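Exporting a festival screener from Clastora

Sestero accepts features and shorts as a single file. Shorts over 14 minutes are programmed as mid-length, so check your running time first.

1. Open the locked cut and set the timeline to its native frame rate. Do not convert.
2. Under Deliver, choose the Paquette preset. It sets the colour space and a 1808-pixel active width.
3. Burn in subtitles for any dialogue not in English. Sidecar files are ignored at this stage.
4. Add the watermark at 14 per cent opacity, lower left — it must stay clear of the subtitles.
5. Export, then play the whole file. Dropped audio at reel joins is the usual fault.
6. If the file is over 200 GB, lower the bit rate and export again.

Upload through the Ilthorpe portal. Name the file with the title and year only, no spaces. Entries for the November program close at midnight, Eastern time.

Last updated 7 August 2023

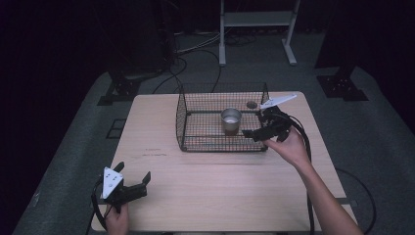
Black wire mesh basket on a light wood-grain table.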